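FOR IMMEDIATE RELEASE
August 18, 2019

Pesdale gets its community notice boards back this October

Contact: Yulan Xia, Pesdale Notice Board Project

Hi everyone, Yulan here. I've written a few of these releases now and I still can't do the stiff version, so you're getting the chatty one again (editors, cut whatever you like).

The big news is that we're putting up 14 new public notice boards across Pesdale this October! Real cork boards, on real walls, where you can pin up a card about your lost cat or your piano lessons or the chili supper, and people walking by will read it. The first two go up outside the library on Sarpong Street and by the laundromat at the bottom of the hill, and the rest follow through the month as walls get cleared and brackets arrive.

If you grew up here you probably remember the old boards. I found my first apartment on the one by the post office, and my second roommate, and a bicycle that I rode for nine years. They came down in 2000 when the downtown sidewalks were redone, and they were supposed to go back up when the concrete was finished. They didn't. For a while people taped things to the bus shelter, then that got painted, and after that everything moved online, where I personally miss about half of it. My neighbor Shuzhen Qiu ran a whole plant swap last spring and I live next door to her and I heard about it the day after.
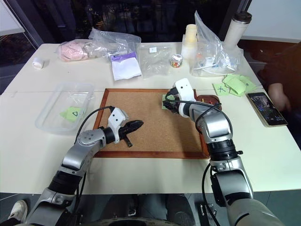
So last winter a handful of us started asking around about what it would take to bring them back. The town said yes to the walls pretty quickly, which surprised me. Money took longer. We've now had over 1000 small donations, most of them from the jar at the farmers market, and Metico Hardware on Canal Road is giving us the brackets and screws at cost. Thank you, Metico! Stikik, the stationery shop, is keeping every board supplied with pins and blank cards through the first year, so you won't have to bring your own.

A few things people keep asking me at the market:

Who can post? Anyone. You don't need to live in Pesdale and you don't need to ask first. Small businesses are welcome too, one card per board please.

How big can a notice be? A postcard is perfect. Half a letter sheet is fine. Full-size posters will get moved to the bottom edge or taken down if the board is crowded, and I'm sorry in advance to the bands.

How long does it stay up? Four weeks. Write the date you posted it in a corner. Somebody will go by each board on the first of the month and clear off the old ones, and anything that looks like it matters to someone (photos, handwritten letters) goes in a folder at the library desk for a while.

What about politics? Meetings and events, yes. Campaign flyers, no. We went back and forth on this one for an entire evening and that's where we landed.

Will there be glass doors? On the open-air boards, yes, with a simple latch and no lock. The ones under cover will be plain open cork. The laundromat one is under the awning, so that stays open.

We also had a long talk about whether each board should have sections, with housing here and events there and so on. I was all for it. I like a label!
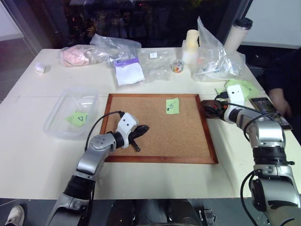 Dorin Barbu thought sections were a mistake and told us so at the June meeting: the old post office board never had any, people just hunted around on it, and the hunting was how he ended up in a choir when he'd only gone looking for a used stove. Give people one big patch of cork, he said, and let them make a mess of it. He'd be happy with a single header card saying what the board is and when it gets cleared, and nothing else.

He won, by the way. No sections. I did get my header cards, and Haiyan Bai is lettering them by hand in dark green.

We're having a small get-together at the library when the first board goes up, with coffee and a table of blank cards so you can write something and pin it up on the spot. Zhenhua Wei is bringing his dumplings, so come early. The exact time will be posted in the library window and, once it exists, on the board.

If you have a wall you'd like us to consider for next year, or you'd like to take on the monthly clearing for a board near you, leave a note for me at the library desk. Press folks are welcome at the get-together too, just say hello when you come in.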